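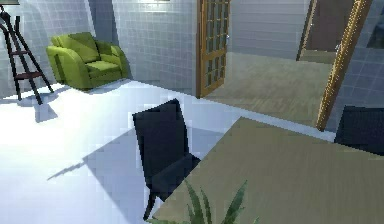
The Night Clerk of Astura (film)

The Night Clerk of Astura is a slow-burning crime drama written and directed by Radoslava Ondrejka. It stars Consuelo Sarmiento as Inés, who works the desk of a seaside hotel in the made-up port of Astura, and Belmiro Torres as a guest who checks in under a dead man's name. The film runs for 172 minutes and earns nearly every one of them.

Plot

Inés finds a ledger listing payments to Cestoda, a shipping firm that closed years earlier. When the guest in room 327 asks for the same ledger, she begins copying it out by hand during her shifts. The story covers 4 nights, each opening with the same telephone call heard from a different part of the building.

Production

Ondrejka wrote the first draft as a radio play, and it shows in the wonderful use of sound: lifts, radiators, a spoon going round a cup two floors up. Filming began in June in a former customs house. Candela Gallardo shot almost all of it after dark, with desk lamps and streetlight doing much of the work. Amparo Sotomayor's score, written for bass clarinet and piano, is kept back until the second night, and its first entry is a real thrill.

Release

The film was first shown in April 2025 to an audience of 800, and Niven later put it into cinemas. Early viewers were split over the long ledger sequence, played without a word of dialogue, but it has since become the best-loved part of the film (and rightly so!). A shorter cut made for television leaves out most of the third night.

See also

Hotel films
Crime films set over several nights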